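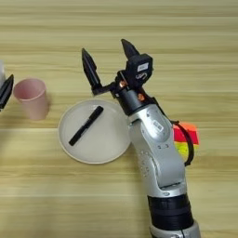
Sevora Wood Surface Terms

A bilingual glossary and term list for furniture finishing, English and Brazilian Portuguese
Maintainer: Dalva Furtado
Release: 2, dated 4 June 2019

Contents

The list holds 1,032 term pairs covering wood species, grain, defects, adhesives, stains, clear coats and repair. It was compiled for translators working on product sheets, care leaflets and warranty text. Terms for upholstery and metal fittings are out of scope, except where a finishing term applies to both (for example, "satin").

Files

terms.csv – the main list, one pair per row
notes.csv – usage notes, keyed to term_id
rejected.csv – 144 candidate pairs that were reviewed and dropped, with a reason code
sources.txt – short titles of the catalogs and manuals consulted

All files are UTF-8 without a byte order mark. The separator is a semicolon. Fields containing a semicolon are enclosed in double quotes. Line endings are LF.

Fields in terms.csv

term_id: integer, stable across releases. Numbers of deleted rows are not reused.
en: English term, singular, lower case unless a proper noun.
pt: Brazilian Portuguese term, singular, with diacritics.
gender: m or f, for the Portuguese head noun. Empty for adjectives and verbs.
pos: noun, adj or verb.
domain: species, grain, defect, adhesive, stain, coat or repair.
status: preferred, accepted or dated.
source: short code, resolved in sources.txt.

A term with two meanings has two rows. "Finish" appears once as the applied coating and once as the resulting surface, and the two rows point to different Portuguese terms. Do not merge on the en column.

How the pairs were collected

Candidates came from parallel product sheets supplied by Vorham and from the Öberg finishing manual, third printing. Sheets were aligned by sentence and noun phrases were extracted with a part-of-speech filter. Each candidate was then read in context by one translator and checked by a second. Where the two disagreed, the pair was kept only if it occurred in at least one independent source.

Species names are tied to the botanical name in notes.csv. Trade names are unreliable: the same English name can refer to unrelated timbers, and sellers are not consistent. If a source gave only a trade name, the row has status "accepted" and never "preferred".

Changes since release 1

Added 600 rows, mostly in the coat and repair domains.
Split "stain" (the product) from "stain" (the blemish).
Corrected gender on compound nouns where the head noun had been misread.
Moved regional variants from the pt column to notes.csv.
Removed the plural column. Irregular plurals are now in notes.csv.

Known problems

Coverage of water-based coatings is thin, and several rows still use wording from solvent-based products. The adhesive domain relies on a single source and should be treated with caution. Hyphenation in the Portuguese column follows the current orthography, but quoted examples in notes.csv keep the spelling of the original.

Loading

The CSV files open in any spreadsheet program if the separator is set by hand. For Savix, import terms.csv with the "two-language, flat" profile and map term_id to the external key. Import notes.csv second – the reverse order leaves the notes unattached, and they have to be deleted before trying again.

Corrections

Send the term_id, the proposed change and a dated source. Proposals without a source go into a separate queue and are read before each release.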